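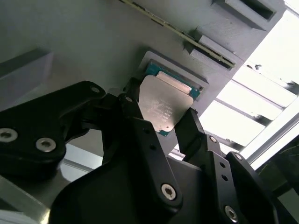

A processor, metal lid facing out.

Old computers, new rules

The drop-off shelf at the Hultetcombe library is full again, and we thank everyone who filled it, including whoever left the bread maker. From now on we take desktops, laptops and chargers. Monitors the size of a calf must go to the county.

Since December the swap has rehomed 276 machines, most of them to people who wanted to write letters and pay the gas bill. Please wipe your drive first. Jérémie Picard has seen enough vacation photos -- his words, and he likes the beach.

If you do open the case at home, touch bare metal before anything green, and keep the screws in a cup you don't plan to drink from.

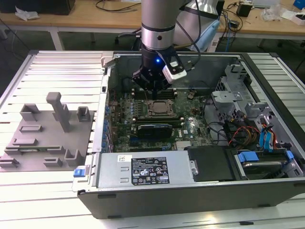
Parking, once more

The bakery has asked us again to stay out of its two spaces before noon. A ticket there is $30, and Teemu Eskola can describe his to you at length. The lot behind the post office is free and has been for years.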